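About Gelletov

Gelletov writes and maintains software for master data management. Our customers are mid-sized manufacturers, distributors and utilities that keep the same customer, supplier and part records in more than one system and need those records to agree.

The main product, Grilus, reads source tables on a fixed schedule, matches records by rule, and writes a merged record with a full change history. Rules are kept in plain text files and can be reviewed before they take effect. A standard installation connects to 15 source systems. The upper limit in the current release is 50.

Vaher is the companion tool for data stewards. It lists records that Grilus could not match and holds them until a steward accepts or rejects the proposed merge. Each decision is logged with a user ID and a time stamp.
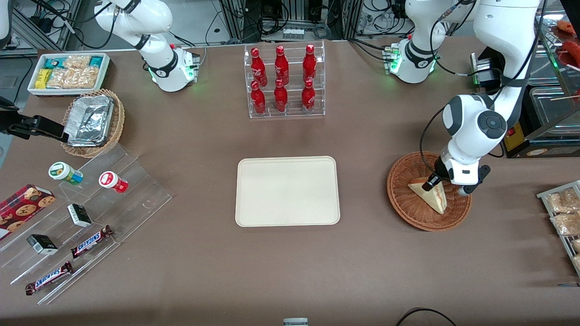 Services

Installation, rule design and steward training are handled by our own staff. A first rule set normally covers 2 record types. Before it is released, we test it against a sample of 2,000 records supplied by the customer.

Support for Rement, our earlier matching engine, ends in February. Customers on a Rement maintenance contract may move to Grilus under the same terms.

Page last revised 15 August 2005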